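How a Gripper Closes

Most robot hands have two fingers. Each finger is made of short bars joined by pins, and each pin lets a bar turn. A set of bars and pins like this is called a linkage.
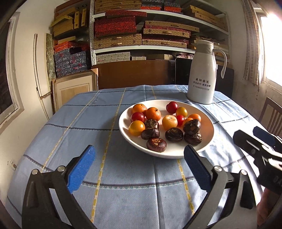
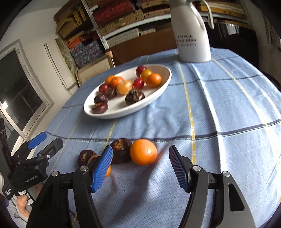 The gripper Pin-yu Ho is building in the Enitz workshop is called Flisen. It has one motor and 4 bars in each finger. The motor turns a small gear, the gear turns a second gear, and both fingers move inward together. If one finger moved faster, it would push the object sideways before the other finger arrived. The pads at the fingertips matter too. Both pictures show blue pads with ribs. On Flisen the ribs are rubber, and they bend a little when they press on something. A bent rib touches more of the surface, so the grip is better and the motor can push less hard.

Different shapes need different openings. A tangerine is nearly a ball, so the fingers can meet it from almost any side. A water chestnut has flat parts and rough patches, so the direction counts. Flisen opens to 67 millimeters. An object 42 millimeters wide fits between the pads with room on both sides.

You can test this with two rulers. Hold one in each hand and lift a tangerine between them. Now wrap a rubber band around each ruler 2 times and lift it again. Write down which way needed less squeezing.

The next part explains how the motor knows when to stop.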